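Stranded knitting

Stranded knitting is a technique in which two or more yarns are carried along the same row or round and used in turn, the idle yarn running loose across the wrong side of the fabric. The horizontal lengths of idle yarn are called floats. The technique produces a fabric of double thickness with a pattern on the right side only. It is used for sweaters, hats, mittens and socks, and can be worked by hand or on a domestic machine fitted with a punch card or electronic selector.

Construction

Most hand-worked stranded fabric is made in the round, so that the right side always faces the knitter and the chart is read from right to left on every round. Flat working is possible, but the purl rows are slower and tension is harder to control. Each round normally uses two colors. Designs with three colors in a round exist, though the fabric becomes stiff and the yarns tangle easily. 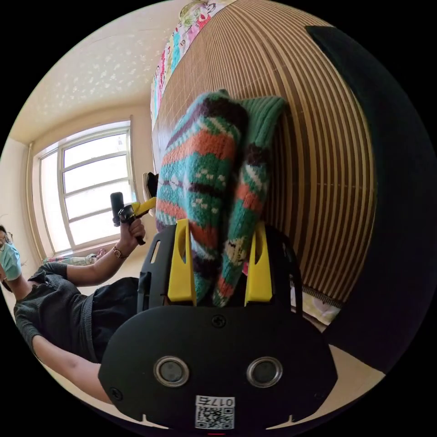 Float length is the main limit on pattern design. A float that spans more than six stitches tends to snag on fingers and toes, and is usually caught behind a stitch of the working color at its midpoint. Catching too often causes the idle color to show through on the right side. Floats drawn too tight pucker the fabric and reduce its stretch, a common fault at the ankle and cuff.

Yarn dominance is a related effect. The yarn carried below the other forms slightly larger stitches and appears more prominent. The pattern color is generally held in the lower position, and the positions are kept the same throughout the garment.

Banded patterns

In banded designs the motifs are stacked in horizontal strips, separated by plain or dotted rounds. Narrow strips, known as peeries in Shetland, repeat over a few stitches and serve as spacers between larger motifs such as diamonds and crosses. Colors are changed at the start of a round. The ends are woven in or, on steeked garments, trimmed after cutting.

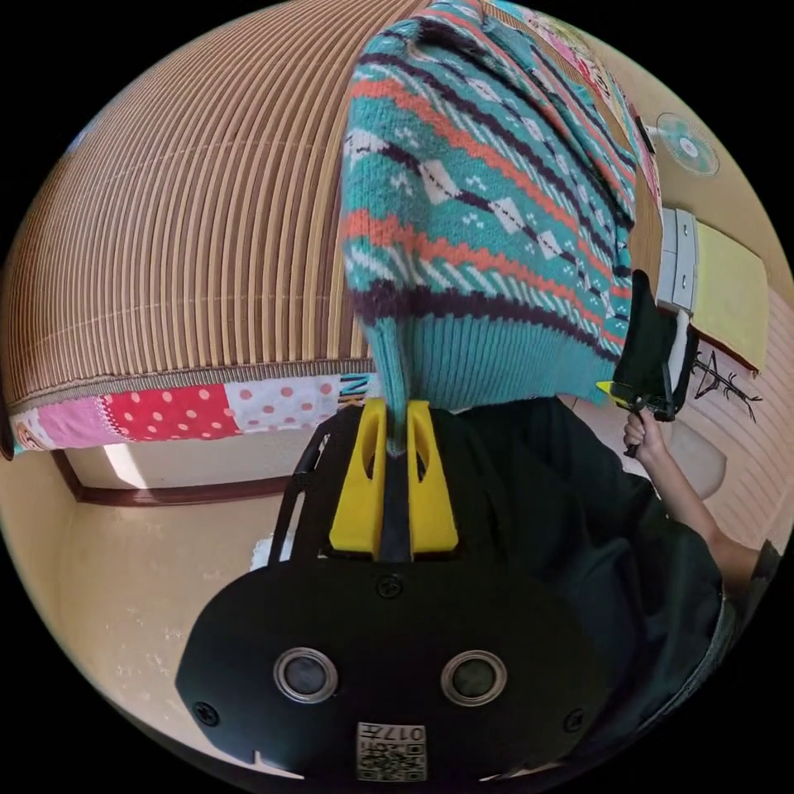 Sweater with patterned horizontal bands and a ribbed hem.

Edges

Stranded fabric has little elasticity, and hems and cuffs are therefore worked in ribbing, commonly in a single color. The ribbing is cast on with fewer stitches than the body or worked on smaller needles. Corrugated ribbing, in which the knit and purl columns are of different colors, holds its shape but stretches less than ordinary ribbing.

Charts and notation

Charts use one square per stitch. The Bielecka notation, set out by Stanisława Pawlak in the handbook Binden, adds a mark to each square where a float is to be caught. The handbook contains 37 charts, of which 13 are for socks and mittens.

See also

Intarsia
Double knitting
Slip-stitch colorwork
Steeking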